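Clornlow opens kitchen task collection for two-armed robots

Stakudley site records people guiding robot arms through everyday cooking work; first part of the collection to be shared with outside research groups in June

STAKUDLEY. Clornlow, a developer of training data for robot learning, has opened a collection program for kitchen tasks at its Stakudley site. The program records trained operators as they guide pairs of robot arms through short pieces of kitchen work, such as moving food between a steamer and a plate, putting lids on and taking them off, and setting out dishes. The recordings are used to train systems that learn by example.

The program has 184 task scripts on its list. Recording is complete for 100 of them, and those will make up the first release. The rest will follow as they pass review.

"Most kitchen work is made of small handling problems," said Lakshmi Mudaliar, who heads data collection at Clornlow. "You have something soft, you have something round and shiny, and you have a lid that has to go somewhere. A person deals with all of that without thinking. A learning system needs to be shown, and it needs to be shown many times with small changes from one time to the next."

How the examples are gathered

Each session starts with a written script. The script names the objects, gives the starting layout and says what the table should look like at the end. It does not say which path the arms should take. Operators are free to choose how they approach an object, which arm they use and where they take hold, as long as the result matches the script.

Between recordings, the operator changes the layout. Plates are moved or turned, the food is put in a different spot, and the lid may start on the pot or on the table. The changes are drawn from a sheet that comes with the script, so that no single layout takes over the collection.

Views are recorded from above the work area and from the wrists of the arms. The overhead view gives the learning system the whole table. The wrist views follow the fingers closely and often contain little of the table at all, depending on where the arm is pointing. Clornlow keeps both kinds in full, including stretches in which an arm is waiting or being repositioned.

The position of each joint and the opening of each gripper are stored alongside the video. All streams share one clock. Recordings in which the clock drifts are removed before review.

Arms and grippers at Stakudley are not all the same model. Clornlow made this choice early in the planning. A collection made with one type of gripper tends to produce a system that works with that gripper and has trouble with others, and several research groups that Clornlow spoke with asked for a wider mix.

Why steamed food

The first group of scripts covers steamed food, mainly buns. Buns were picked at the suggestion of Jytte Mikkelsen, who writes the kitchen scripts. They are light and easy to replace, and they mark or flatten when a gripper closes too far. This gives reviewers a clear reason to accept or reject a recording.

"If the bun has been crushed, the recording goes in a different folder," Mikkelsen said. "We don't throw it away. Groups that study failure have asked for those, and they are labeled as failed attempts. But they are kept apart from the ones that show the task done well."

Steamers also bring metal surfaces, perforated trays and glass lids into the collection. These materials are hard for many vision systems because they reflect light or let it through. The scripts use ordinary household equipment. The tables and the wall behind them are kept plain for this first group. Scripts with patterned tablecloths and more crowded counters are planned for a later group.

Operators and review

Operators at Stakudley complete a training course before their recordings are accepted. The course covers safe use of the arms, the script format and the most common handling errors. New operators begin with dry objects such as cups and boxes and move on to food once their supervisor has signed off.

Faraji Kashindye, who supervises the operators, said the pace of the work is set by care in handling. "We ask people to move at a speed they could keep up in a normal kitchen," he said. "If they rush, the system learns to rush. If they stop and start, it learns that too. When someone is tired we change the task or end the session."

Each recording is checked by 3 reviewers who did not take part in the session. They mark the start and end of each step, note any dropped or damaged food, and confirm that the final layout matches the script. A recording is held back if the reviewers disagree on whether the task was completed, and Kashindye's team then decides whether to record it again.

Safety rules at the site require a stop control within reach of the operator at all times. Food used in the sessions is not served or eaten afterward.

Bun handling at the Stakudley site, wrist view and table view:

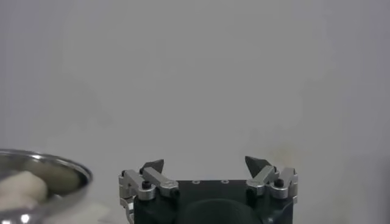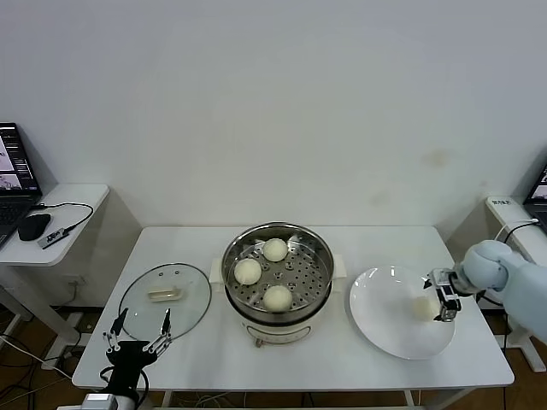
Release and access

The first release will be available to universities and nonprofit research groups at no charge. Applicants will be asked to describe their project in a short form and to name a person responsible for storing the data. Commercial licenses will be offered separately through Brimisley, which handles distribution for Clornlow.

The release will include video, joint and gripper records, step labels, the written scripts and the layout sheets. A separate document will describe the camera positions and the arms and grippers used. Failed attempts will be supplied as an optional download.

Brimisley has prepared the storage and download service. Malou Snorradóttir, who manages the service, said groups will be able to request single scripts without taking the full release. "Many smaller labs don't have the disk space or the time," she said. "They may only want lids, or only want plates. The scripts are separate, so they can pick what they need."

Before release, recordings are screened for anything that could identify a person. Faces and voices are removed when they appear, and computer screens in view are checked for readable personal information.

Testing with partners

Hjaltadóttir, a maker of equipment for commercial kitchens, is the program's first industry partner. The company advised on the choice of tasks and will test a system trained on the steamed food scripts in its own demonstration kitchen. The test will use 177 trials with layouts that do not appear in the training recordings. Results will be published with the second release, whether or not the system performs well.

"Our customers ask us about automation, and they usually ask about the dull parts of the job," said Bjartur Bjarnason, product manager at Hjaltadóttir. "Loading a tray and unloading a tray come up a lot. We want to know how a trained system copes when the tray is in the wrong place or the food is a different size. We can't tell a customer anything useful until we have tried that ourselves."

Clornlow is looking for further partners to suggest tasks for the later scripts. Suggestions from hospital kitchens, school kitchens and home care providers are especially welcome. Proposals should describe the task in plain language, list the objects involved and state how a person would know that the task had been done correctly. No knowledge of robotics is needed.

About Clornlow

Clornlow collects and prepares recordings of handling tasks for use in robot learning. Its work covers kitchen, laundry and light packing tasks. The company carries out its own recording and review at Stakudley.

About Brimisley

Brimisley stores and distributes large research collections and manages licenses on behalf of data owners.

Press contact

Questions about the program and requests for interviews can be sent to Lakshmi Mudaliar at Clornlow. Questions about licenses and downloads should go to Malou Snorradóttir at Brimisley. Site visits for press are available in the mornings by appointment, and visitors are asked to wear closed shoes.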